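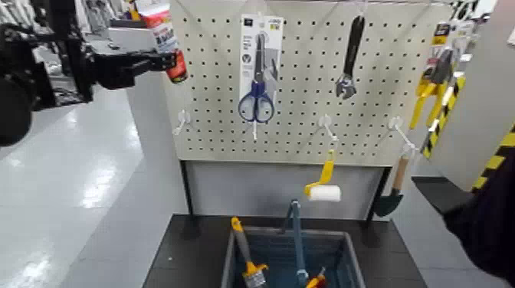
Tube in the gripper, pegboard bay.

ududek: Hanging carded stock by remote control. The arm is easy. Getting the card hole over the hook is the slow part. 12 demos took me all Wednesday morning. Leader arm or hand guiding?

svlachou: Hand guiding. You feel the hook.

drita_m: Disagree. Your own arm ends up in the camera view — then the demos are no use for training.
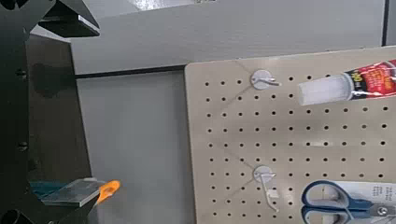
Nastden, September

ududek: Wrist view, two empty hooks. I steer by this one for the last bit.

svlachou: Fine, but slow down there. My fast demos taught it to miss.

drita_m: Agreed on that. I'd record 15 more at half speed.

2 likes · 929 views
Contact | © Drallix Forum | Back to top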